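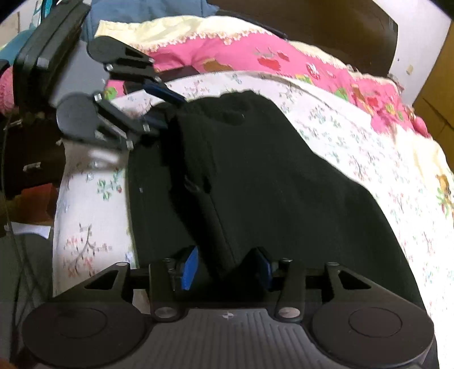
**Black work clothes going grey and chalky, front loader, help pls**

Black stuff keeps coming out of the wash with pale streaks on it and I'm over it. Work uniform is all black, tops and pants, got to look decent front of house. Machine is a Zuccaro front loader, came with the flat. Streaks are mostly along the creases – so anywhere black fabric gets pinched up in a fold, like the one in the pic, that's where I get the chalky line once it's dry. Rub it with a thumb and some comes off, some doesn't. Tops are maybe half cotton, pants are mostly poly, both do it.

What I've tried:

- less powder (was using a full scoop, now 2 thirds)
- inside out
- extra rinse, helped a bit??
- vinegar in the softener drawer, did nothing except smell like the fish shop

Using Ziltik powder, the big box. Cold wash, always. We moved to Cleltlow in November and I don't remember it being this bad at the old place, so could be the water. Or the machine. No idea. Don't really want to pay $49 for another pair of pants that'll look the same in a month.

Also is it worth dyeing the ones that are already stuffed?

posted by **soggysocks_cleltlow**, June 5, 2025

---

**hillshoist70**

Powder not dissolving. Cold water + powder + overloaded front loader = streaks, every time. They use bugger all water compared to the old top loaders so the powder ends up sitting in the folds and never rinses out.

Do this:

1. Run the lot again with NO detergent, warm, 40 if the label lets you. Look through the door glass halfway. Suds? There's your problem, old powder.
2. Swap to liquid for darks. Any liquid. Keep the powder for towels.
3. Fill the drum loosely. You want to be able to get your hand in on top of the load.
4. Pull the drawer right out and scrub it, and the cavity behind it. Mine had a slab of grey gunk in there like wet cement. Old toothbrush, hot water.

If you've got to use powder then dissolve it in a jug of hot water first and let it cool before it goes in. Pain in the bum but works.

Don't bother with more vinegar. Some people reckon it's rough on the door seal over time, I don't know if thats true but I stopped.

On spin speed – drop it for the blacks. High spin jams creases in hard and then they rub. Some of what you've got that WON'T come off with your thumb is probably wear, dye gone from the top of the fold. Can't wash that out sorry.

---

**two_left_thongs**

had this, was the dryer for me. bought black tea towels and washed them with everything. lint. got one of those sticky rollers and gave up

---

**rilside_laundromat_regular**

Agree with the powder answer mostly but Cleltlow water is hard as, so don't rule it out. I'm over in Rilside, same supply I think, and the kettle furs up in no time. Pool shop tested a bottle of tap for me, came back 154 for hardness (mg per litre). Supposed to be a lot lower if you want powder to behave. Ask at yours, mine did it free while I was buying chlorine.

Hard water leaves its own chalky film and it looks the same as powder. Way to tell: dab a bit of vinegar straight on a streak, inside hem first in case the dye runs. Goes away = probably scale. Still there = detergent or worn dye. Vinegar in the rinse is too watered down to show you anything.

If it's scale, bit of water softener in the wash, follow the box. And run the machine empty on its hottest cycle with a cleaner every so often, you'll get build up inside as well.

Dyeing: cotton yes, poly no. Ordinary machine dye won't take on your pants, you need the polyester kind and that's a stovetop job in a pot you never cook in again. The half cotton tops will come up sort of charcoal. Stitching stays whatever colour it was. I did two tops and one was fine, the other went a bit brown at the collar.

Dry them in the shade too. Our line gets sun till late and the shoulders on mine faded before anything else did.

---

**soggysocks_cleltlow**

Ok did the no detergent wash at 40. SO many suds. Drawer was feral, not posting a photo of that. Tops are still drying on the airer inside so will see. Did the vinegar dab on the pants and one streak went and one didn't, so both I guess?? Getting liquid tomorrow, and will take a bottle of tap water to the pool shop.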